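Incidencia 438 - La pinza blanda suelta los envoltorios
Proyecto: Salinas
Estado: abierta (otra vez)
Prioridad: media, según quien la puso; alta, según quien recoge cosas del suelo
Fecha de apertura: 2022-05-22

Resumen
Comparamos dos pinzas en el mismo brazo: la Busico de dos dedos, color crema, y la Priseser de ventosa. La Busico se lleva bien con todo lo rígido y mal con las bolsitas de snack. La Priseser, al revés de lo que promete su folleto, se lleva mal con casi todo lo arrugado.

Síntoma
Con el paquete cogido por el centro, los dedos cierran, el controlador informa de "agarre correcto" y el paquete se queda en la encimera. El controlador sigue informando de "agarre correcto" durante todo el trayecto. Optimista, el chico.

Entorno
Controlador Zikidthorpe, rama de pruebas. Cámara en la cabeza, sin cámara de muñeca (pedida en mayo, sin noticias). Objetos: paquete, lata y naranja.

Lo que ya se ha probado
Subir la fuerza de cierre de 18 a 22 N. El paquete sale disparado con más entusiasmo.
Limpiar las yemas con alcohol. Mejora durante dos agarres.
Cambiar a la Priseser. Pierde vacío en cada pliegue y silba. Descartada para bolsas; sigue en la lista para cajas.
Reiniciar el controlador. Se anota porque alguien lo iba a preguntar.

Comentario 1
Revisado el registro. El umbral de contacto viene heredado de la configuración para latas, así que un dedo contra el otro también cuenta como objeto. Eso explica el optimismo. Bajado el umbral, ahora el falso positivo aparece solo de vez en cuando - no me atrevo a cerrar nada con eso.

Comentario 2
Propongo coger el paquete cerca de un extremo, donde hay menos aire. Cambiado el punto de agarre a mano en la tarea 373, con la Busico montada y la fuerza otra vez en 18. Paquete en la pinza, por encima de la encimera, con la lata a un lado y la naranja cerca del borde delantero.

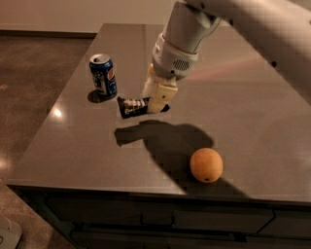 Comentario 3
Visto. Falta que el planificador elija el extremo por su cuenta, que de momento lo elijo yo. Repetir también con el paquete girado y con la luz del techo apagada, por si la sombra del brazo confunde a la segmentación. No cambiar la pinza hasta tener esas dos series.

Pendiente
Umbral propio para objetos blandos.
Preguntar a Busico si venden yemas de recambio sueltas o hay que comprar el dedo entero.
Devolver la Priseser a su caja, si aparece la caja.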